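# Kullovitz: a spoof headline game, reviewed

September 10, 2020

Kullovitz is a boxed card game in which players make up false news stories and try to keep a straight face while reading them out. It comes from Lultbridge, who also did Bondus, the greetings card game I reviewed here in July and didn't much like. This one is better, though it has a rules booklet I would happily never open again.

The box holds a stack of subject cards, a stack of "angle" cards, a pad of blank newspaper slips, a sand timer and pencils. A round goes like this. The reader turns over a subject, such as "local man finds coat". Everyone else draws an angle, such as "heartwarming", "outrage" or "science confirms". You then have until the sand runs out to write a headline and an opening line that puts the one through the other. The reader collects the slips, reads them aloud in a newsreader's voice and gives a point to the best. If the reader laughs while reading yours, you get another point, and that is where most of the scoring comes from.

It plays with up to 6 people. We tried it at several sizes and it needs at least 4 to be any good. With fewer, the reader knows at once who wrote what, and the voting turns into a matter of taking turns.

The angle cards are the clever part. Anyone who has read spoof news knows that the joke is mostly in the tone. A dull event told in the voice of a tear-jerking charity appeal is funnier than a mad event told plainly, and the cards push you that way without making a speech about it. My friend Evangelia Liapis says she can't write jokes and proved it for years with other games of this sort. She won our second game with a story about a parish newsletter correcting the spelling of "newsletter", told as a hostage crisis. The card did half of it for her.

The subject cards are less even. The good ones are small and boring on purpose: a lost umbrella, a new bin day, a man who has seen a heron. The weaker ones try to be funny before you start. "Duck elected mayor" leaves you nowhere to go, and by the end of our second evening we were quietly putting those at the bottom of the stack. Kosmas Makris suggested writing our own from the local paper, and those went down better than most of the printed ones.

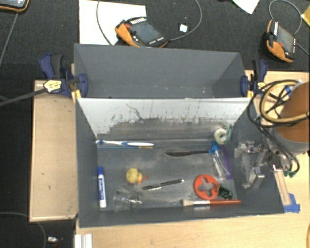

The timer is too short. It's a small thing, but slow writers get punished every round, and the game isn't meant to be a race. We turned it over twice and nobody minded. The pencils are the stubby sort and blunt quickly, so bring your own pens. The slips are good quality, with a proper masthead and columns printed on them, and there is a space for a "photo" which some of our group spent more time on than the words.

Now the booklet. It runs to 49 pages for a game I have just explained in a paragraph. Much of that is sample stories, and they are credited to Achilleas Karamanlidis, who designed the game. Some are very good - the weather forecast written as a divorce announcement made me laugh out loud - but they are mixed in with the rules, so finding out what happens in a tie means hunting through pages of jokes. Tied players write a second line to the same headline, by the way. It's near the back.

As for how rude it gets, that depends on who is playing. Nothing printed on the cards is crude, and there are no real people or real events on them, so it won't date. I would play it with teenagers. Younger children wouldn't get much from it, as you need to have read a certain amount of news to see what is being made fun of.

A game takes the better part of an evening if you play to the full score, and that is too long. Playing to 20 points drags once one person gets ahead. We stopped at half that and played again with different seats.

If you already own Degefa, there is some overlap in the writing, though that one is all advice columns and has no laughing rule. I'd pick Kullovitz of the two. It's worth the money for a group that likes to write, and not for one that has to be talked into it.

**Good:** angle cards, the laughing rule, the printed slips

**Less good:** booklet, timer, subjects that do the joke for you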